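Home | Teams | Schedules | Boosters | Coaches' Corner | Contact

Paying for the July trip: a talk with the Castberg softball coach

2026-06-13

The varsity softball coach at Castberg High has run the program's summer trip for nine seasons. The trip is a week of games and instruction at the Kauppinen complex in July, and the school district doesn't pay for any of it. We met in the gym office after the last open field session before the break and talked mostly about money.

The first thing I asked was what the team still owed. The answer was $3054, due before the bus leaves.

"That's the balance after the deposit," the coach said. "It covers rooms, field time and umpires. It doesn't cover food, and teenagers eat. So when parents ask me what the number is, I give them that one, and then I tell them to send lunch money."

For years the team sold cookie dough out of a catalog. The coach stopped doing that two summers ago. Families were selling to the same grandparents every time, the freezer truck came on a school day, and the team kept less than half of what it took in.

"I had a freshman whose mother bought every tub on her sheet. All of them. I looked at that sheet and thought, we should have just asked her for a check and she'd have more room in her freezer."

What replaced it is a hitting day. Younger players from the rec league pay $30 each and spend a Saturday on the varsity field, with the high school players running the stations. The coach plans the stations and walks between them but tries to stay out of the teaching.

"My juniors can explain a load and a stride better than I can to a ten-year-old. They also find out fast whether they understand it themselves. My shortstop came over to me in the middle of the morning and said, 'Why do we keep our hands back?' She'd been doing it for years – she'd never had to say why."

The day has had problems. The first year, check-in was a folding table and one clipboard, and the line was still out to the parking lot when hitting was supposed to start. Now sign-up closes the Wednesday before, and groups are posted on the dugout fence by age. The coach also learned to put the youngest group on tees first, before they get tired, and to leave live pitching to the older kids.

Bromeo, the tire shop across from the school, gave $600 this spring. Its name is on the outfield fence, and the owners asked for nothing else. I wondered how that came about.

"I walked in and asked. I'd been buying tires there a long time and never brought it up. I don't like asking. I took two players with me and they did most of the talking, and they were better at it than I was. They said what the money was for, down to the rooms. I think that helped. People want to know where it goes."

The team also records its games and puts them on Vidport, which parents use to watch when they can't get off work. Some programs charge for that. Castberg doesn't, and the coach has no plans to.

"We've talked about it. A couple of the parents think we're leaving money on the table, and maybe we are. But if a grandmother wants to watch three innings of a Tuesday game from another state, I'm not going to send her a bill."

Players are not given a sales quota. Everyone on the roster goes on the trip whether her family brought anything in or not, and the coach keeps the individual numbers private. Each player does have to work the hitting day from setup to cleanup. Missing it without a reason means sitting out the first game at Kauppinen.

"That's happened once. She was not happy with me. She worked the next one, start to finish, and she dragged the field after."

I asked what advice there was for a coach taking over a program with no money in the account.

"Write down what you need before you pick how to raise it. I did it backward for a long time. I'd pick the fundraiser, and whatever came in, that was the season we had." 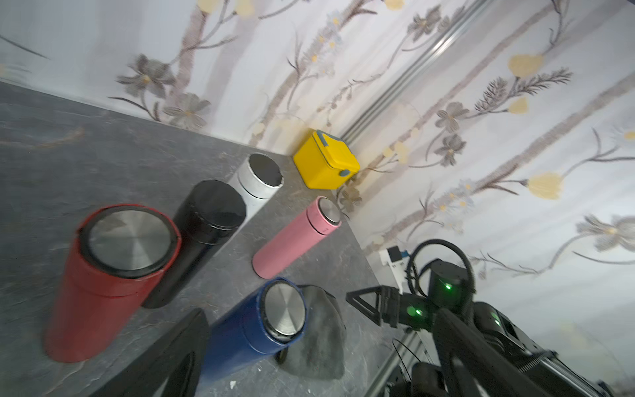 "And get your fields reserved early," the coach added. "I put in for next year's hitting day before this one was over. The lacrosse people want that Saturday too."

Comments (3)

rightfieldmom: My daughter did the hitting day and came home and made her brother stand in the yard and hit off a tee until dark. Is there going to be one in the fall?

Dugout Dad: We did the cookie dough thing for years at our school. Same story with the truck. Going to bring this up at our next meeting.

lefty_pitcher: I'd pay for the videos but I get why they don't charge. Sound could be better though – all you hear is wind.

Contact the sports desk | Copyright Castberg Boosters, all rights reserved | Back to top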